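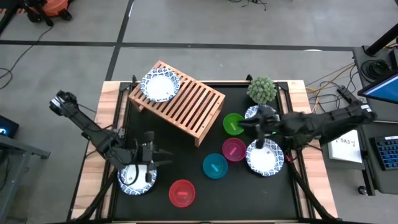
It would have the whole job by the end of the shift, the supervisor from Clatwood said, and after that I could put my feet up. The supervisor said this through the speaker over the door, the way everything at Clatwood got said, and then the speaker clicked off.

I had my hands in the grips already. You hold them out in front of you as if you were about to conduct a band, and the two arms on the table do what you do, only later. A quarter of a second later, Brultent claimed in the manual. It felt longer than that. It felt like talking to my mother overseas.

The task was called Clear and Rack. Plates went to the rack, bowls went inside one another, and nothing was supposed to touch the plant. I never learned why there was a plant. Each go at it was a demonstration, and the contract said 3,181 demonstrations, after which the Uder software would know what I knew. I had washed dishes for a living for nine years before this and I wasn't sure what I knew. I knew you don't grab a plate where it's slick. I knew the sound one makes when it's going to go. The grips didn't carry sound.

"Ready," I told the door.

I sent the right arm in first. It came across fast, faster than I'd asked, and I held my breath over the green bowl until it settled. The left one hung back by its plate with its fingers out, waiting for me to remember it. That was the thing they kept marking me down for. I favored the right. I had always favored the right, and now there would be a machine somewhere in a hotel kitchen doing the same, and some kid standing next to it wondering what was wrong with it.

Demonstration 69 went fine until the rim slipped. I said a word. I pressed the pedal to throw the run away, and the screen asked me if I was sure.

That was new. It had never asked before.

I pressed the pedal again. The speaker clicked on.

"Keep that one," the supervisor said. "Karakaya wants the bad ones too."

"What for?"

"So it can learn to recover."

"I didn't recover. I dropped it."

"Then recover," the speaker said, and clicked off.

So I sat there with my hands in the air and tried to think how I'd do it if it were my sink. At my sink I'd have dropped the plate, looked to see who'd noticed, and picked it up. I did that. I even did the looking, which the arms of course couldn't show – they had nothing to look with. The left one only stopped for a while above the table, and then went down.

They played it back for me at 4, on the big screen. I watched the arms reach, slip, and stop. The stop went on and on. Next to it the software had already printed its label for that part, 24 frames of it, in green letters.

"Planning," it said.

I asked if somebody could change that. The supervisor said the label had scored very high, and would I please do it again, the same way, with the left.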